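Call for participants: handover trials at Rercombe

We are looking for adults to take part in a study of what people do when a robot hand fails to let go, or lets go at the wrong time. Sessions are held at our Rercombe workspace. You don't need any background in robotics or engineering.

Why we are running it

Last September one of our own staff had two fingers held by a robot hand during an ordinary handover. The hand closed on the object, read the person's fingers as part of the object and kept its grip. The release command was sent and was not acted on. A second person pressed the stop button, which cut power to the arm but left the fingers locked where they were. They had to be backed off by hand. The injury was bruising and one broken nail.

We stopped all handovers that day. The fault was traced to the grip controller, which ignored a release command if one arrived while the fingers were still closing. That has been fixed, and the stop button now opens the hand as well as stopping the arm. Grip force in all work with people is capped in hardware at a level set by our safety reviewer.

What the fix did not tell us is how a person behaves in the first seconds of a fault. Our colleague pulled back hard, and pulling made the grip reading go up. We want to know how common that is and whether a light or a spoken warning changes it. 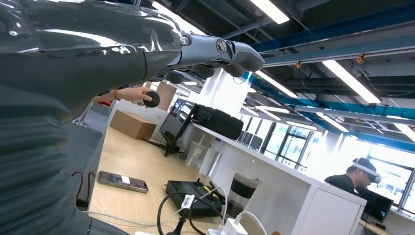

Posted by the Wulent Handover Safety Project, Rercombe
15/01/2025

What you will do

You will pass small objects to a robot hand and take them back again. In some of the passes the hand will be set to fail in a harmless way: it may hold on too long, drop the object or not close at all. You will be told beforehand that faults will happen but not when. A staff member stands at the stop button the whole time, and you will have a second button of your own.

A session takes 156 minutes, including the safety briefing, two breaks and a short interview at the end. We record video of your hands and arms, and sound. Faces are blurred before anyone outside the project sees the footage.

Who can take part

You must be 18 or over, able to grip and release a small object with either hand, and comfortable standing for short stretches. Please don't apply if you have had hand or wrist surgery in the past year, or if you have an implanted medical device. Rings must come off. Long sleeves need to be rolled up and pinned.

We have 50 places. People who have worked with industrial arms, including former staff of the Afridi packing plant, are welcome – we would like a mix of experienced and new people.

Payment

You will be paid $208 for a full session. If you stop early, for any reason or none, you will be paid $100 or the hourly share, whichever is more. Bus fare from Grasville is covered if you keep your ticket.

How to apply

Fill in the form on the project page, or leave a message at the front desk in Rercombe. Tell us which hand you write with and whether mornings or afternoons suit you. We will send you the consent form and the full incident report from September. Please read both before you book. Questions about the report are welcome at any stage, and asking them won't affect your place.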